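When Rosaura Pacheco told me she'd catered a wedding for 100 people without renting a single plate, I figured I'd misheard her over the coffee grinder. I hadn't! She owns them all, no two sets alike, and she carried most of them home herself from yard sales and church basements.

We met at three in the afternoon at Mirik, the tea place on the corner, and she'd already ordered for both of us (ginger cake, excellent). I wanted to know how a person goes from owning dinner plates to lending them out to half the county.

"My aunt died and left me 2 boxes," she said. "I was going to donate them. Then my neighbor Liam was getting married and he had no money, and I said, well, how many do you need?"

Liam Pickering needed a lot more than two boxes. Rosaura spent that whole February driving around, sometimes as far as Jarkcombe, and came back with soup bowls when she'd gone out for saucers. She keeps a notebook. The count as of last month was 535 pieces, and she read me the number twice.

I asked what she looks for. "Weight," she said right away. "I pick it up before I look at it. If it feels like nothing, it'll chip the first time somebody's uncle stacks it." She also runs a thumb around the edge - she did it to my cake plate while I was still eating.

She doesn't like gold trim because it can't go in the microwave and people forget. Plain white bores her. Flowers she can't pass up, especially blue ones.

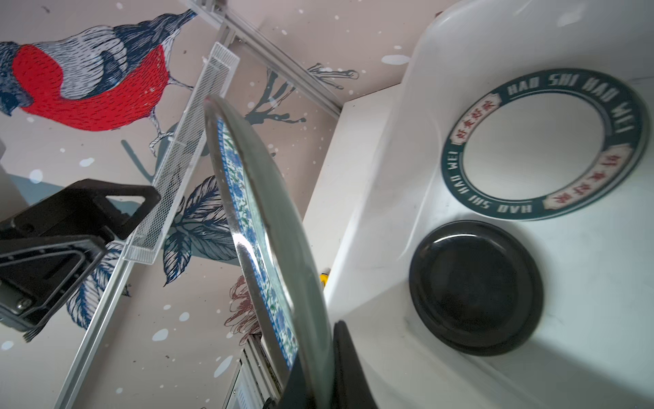 Blue and white flowers with a little green, under a shiny rim.

I had to ask about breakage. She laughed pretty hard at that one. "Three at Liam's wedding, and one of those was me." She charges a small fee now, mostly for gas, and if you break something you bring her a replacement. It doesn't have to match.

Her friend Ginevra Bassi keeps telling her to build a website. Rosaura would sooner take phone calls. She's booked through the summer anyway, and she still needs gravy boats, if you've got any.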